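Teaching a robot to do the dishes, one bad grab at a time
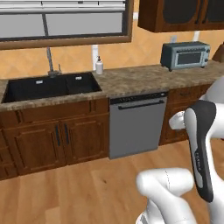
I got to Prullcombe early, hoping to catch Josefina Valdebenito before her first session of the day. No luck. She was already driving the arm with a controller in each hand and her shoes off, and she waved me toward a chair with her elbow.

"Give me a second, I'm trying to get to the dishwasher handle," she said. "I always come at it too high."

Josefina is a teleoperator. She steers a simulated robot arm through kitchen chores - open this, pick up that, put it over there - and every run gets saved so a learning program can copy how she did it. The project is called Lamau, and she's been on it since July. Before that she ran the front desk at a dental office, and she told me the two jobs have more in common than I'd think (she never did explain how, and I forgot to ask again).

The goal for her shift was 20 good runs of opening the dishwasher door. I asked what counts as good.

"The door opens, the arm doesn't hit the counter, and I don't stop halfway to think," she said. "That last one is the hard one! If I stop, the robot learns to stop. Damián showed me a copy that would get right up to the handle and just hang there. I watched it and thought, oh no, that's me. That's me looking for my coffee."

Damián Ulloa trains the models, and he sits close enough to hear all of this. I asked him how many runs they had so far for the dishwasher.

"We kept 799," he said. "We threw out the first 300 from another batch completely. The controller was lagging and everyone was making up for it without noticing, so the arm learned to overshoot. It was very confident about it, too."

Why not move a real arm by hand? They do that as well, in the next room, on a test stand they call Porkeo. You grab the arm by the wrist and walk it through the motion. Josefina likes it better for anything that needs a light touch.

"With your hand on it you feel when it's wrong," she said. "In the simulator I've only got my eyes. The handle is long and thin and dark, and I have to judge how far away it is from the way the fingers look next to it. My first week I closed on air all day long."

She let me try. I'd love to report that I was a natural, but I swung the gripper straight into the cabinet next to the dishwasher, backed up, and did it again. Damián deleted both runs before I'd put the controllers down.

"Everybody moves the arm like it's their own arm," Josefina said. "It isn't. It has that big elbow out to the side. You have to plan for the elbow first and then forget about it."

I asked if it bothered her that the whole point is for the robot to manage without her. She thought about it for a while, long enough that Damián looked up.

"Not so far. When a copy works I get kind of proud, to be honest with you. There's a little wiggle I do before I close the fingers, and last month I saw it do the wiggle. Damián wants to get rid of it."

"It costs time," said Damián.

"It's a good wiggle," said Josefina.

Next up for the pair of them is the toaster oven, with its small door and even smaller knobs, and she isn't looking forward to the knobs. She put her headphones back on and went in for the handle again, a bit lower this time.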